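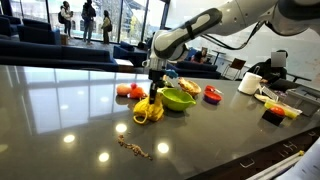
Whetstone or pull-through for an ordinary kitchen knife?

Kitchen Talk > Knives, boards and sharpening
Started 4 September 2025
27 replies, showing the most helpful

plumjam
I have a Bollau cook's knife, the plain steel one with the riveted handle, and it has gone blunt. It squashes tomatoes and slides off onion skins. I've had it two years and have only ever used the steel that came in the block, which no longer makes any difference.

I'm trying to choose between a pull-through sharpener and a proper stone. The pull-through is cheaper and I'd be able to use it tonight. The stone I've been looking at is the Ehlers two-sided one. I cook most evenings, nothing fancy, and I don't want a new hobby. What would you buy?

greyhob
Pull-through. You said you don't want a new hobby and a stone is one. I've used the same Mokness pull-through for years on three knives and they all cut tomatoes. Two or three light strokes, wipe the blade, done.

tansy_k
I'd go the other way. A pull-through drags metal off the edge at one fixed angle, whatever angle the knife was made with. It feels sharp for a week and then you're back where you started, with less knife. I had a small Grerton that ended up with a dip in the edge near the handle, so it wouldn't sit flat on the board and left spring onions joined together in a string.

greyhob
That happens if you press too hard or start each stroke in the same spot. Mine has no dip.

tansy_k
Maybe so, but most people press too hard. I did.

plumjam
How long does it take on a stone, start to finish? And do I need to soak it? The shop page says soak, the leaflet in the photo says splash and go.

tansy_k
Go by the leaflet. The first time took me most of an evening, and it was worse at the end than when I began. The second time was fine. Now it's a quarter of an hour, and I do it every couple of months.

Start on the 1,000 grit side. Lay a damp cloth under the stone so it can't slide. Hold the knife at a low angle, push the edge along the stone as if you were taking a thin slice off it, and work from heel to tip. Keep going on one side until you can feel a slight roughness on the other side all the way along. Swap over and do the same. Then a few light strokes each side to finish.

oldlarder
Feel for the roughness by moving your thumb away from the edge, never along it. Worth saying to a beginner.

tansy_k
Yes, thanks. Should have put that in.

kettleside
What steel are you using to hone it? If it's the one from the Bollau block it may be worn smooth. Ours was. A ceramic rod sorted out a knife I thought needed sharpening, and it cost less than either of the things you're looking at.

plumjam
It is the block one. It does look fairly smooth now I've checked. Would a rod bring back a knife that's really blunt though?

kettleside
Not if it's properly blunt. Try it on a sheet of newspaper held up by one corner. If it bites in places and tears in others, a rod will probably help. If it won't bite at all, you need a stone or somebody to do it for you.

plumjam
Tried it. Won't bite at all except for the last bit by the tip.

oldlarder
Have it sharpened then, and keep it going with the rod. There's a hardware shop near me that does kitchen knives while you wait. I take ours in every March and the rest of the year it gets the ceramic rod once a week. I own a stone and it lives in the drawer under the tea towels.

greyhob
What do they use at the shop? Ours has a grinding wheel, and they took so much off my bread knife that the points on the teeth had gone.

oldlarder
A slow belt, I think. I wouldn't send a bread knife anywhere. When ours goes I'll buy another.

rindandpip
Look at your chopping board as well. We had a glass one for years and couldn't understand why nothing stayed sharp. Changed to beech and the same knives last far longer. Also keep it out of the dishwasher.

plumjam
Board is plastic, quite old. Dishwasher, guilty, but only sometimes.

tansy_k
The dishwasher knocks the edge against everything else in the rack. Wash it by hand and dry it straight away.

kettleside
I put mine in the dishwasher on its own in the top rack and it's fine. The handle has gone a bit dull, that's all.

rindandpip
Riveted handles can open up round the rivets though. Ours did.

plumjam
Right, I've ordered the Ehlers stone and a ceramic rod. I've got an old paring knife I don't care about, so I'll practise on that first. If I make a mess of it, the Bollau goes to a shop.

greyhob
Good luck. You can have my spare pull-through if it goes wrong.

tansy_k
Practising on the paring knife is sensible. Colour the edge with a marker pen before you start. Where the ink is still there after a few strokes, you haven't touched the metal.

plumjam
Will do. Does the stone need flattening before first use, or is that only later on?

tansy_k
Later on. Mine was flat out of the box.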